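Filed under: Robots, Days Out

I finally got to the open day at Haldane in October, and I've been boring everyone with it ever since! They build cleaning robots in two long halls behind the old Bonis mill, and for one afternoon you could wander in and ask whatever you liked.

The big draw was Arkon, a two-armed machine that wipes down a test floor on its own. It's slow (a small bathroom takes it 3 hours, they told us) but I stood there through two whole runs. It stops, tilts its head, goes back over a corner it missed. I loved it.

What I hadn't thought about was where the wiping comes from. Arkon learns from people. Their Rulance project has 3,000 clips of ordinary cleaning filmed from head height, and 600 of those are floors and nothing else. One screen by the stairs played them all afternoon, and I probably spent longer there than at the robot.

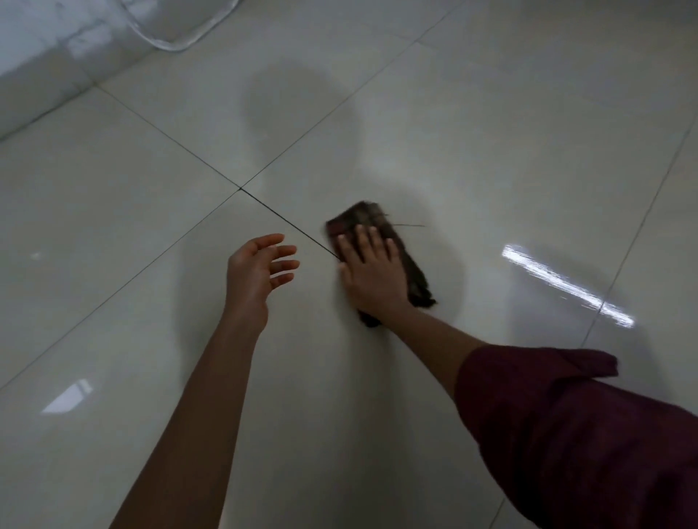
Folded cloth, polished tile, one hand doing the pressing.

I came home and watched my own hands while I mopped up under the sink. My left one mostly hangs about in the air too. They're planning another open day in spring, and I'm going, with better shoes and a longer list of questions about how it wrings out a rag.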